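LOCKYER OPENS FILBY SHOWROOM, INVITES THE PUBLIC TO WALK ALL OVER IT

FILBY – Flooring firm Lockyer will open its first showroom this June in the old Vilance shoe store, a building where people have been looking at their feet for years.

The shop will carry 743 floor finishes, 400 of them beige. Visitors can try any of them in boots, heels or socks, and the first 50 through the door will get a free pair of slippers.

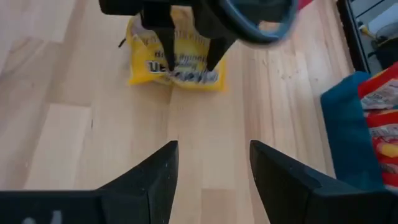 "People choose a floor from a sample the size of a cracker, then live on it until they retire," said Kazue Takeda, who runs the company. "We wanted to give them room to pace."

Lockyer will also hold free evening classes on sanding, sealing and apologizing to the downstairs neighbors. Store manager Veerle Van Leeuwen will teach all three. "I have had plenty of practice at the last one," she said.

Doors open at 9 a.m. Parking is behind the building, on gravel, a surface Lockyer does not sell.

Press contact: Veerle Van Leeuwen, Lockyer, Filby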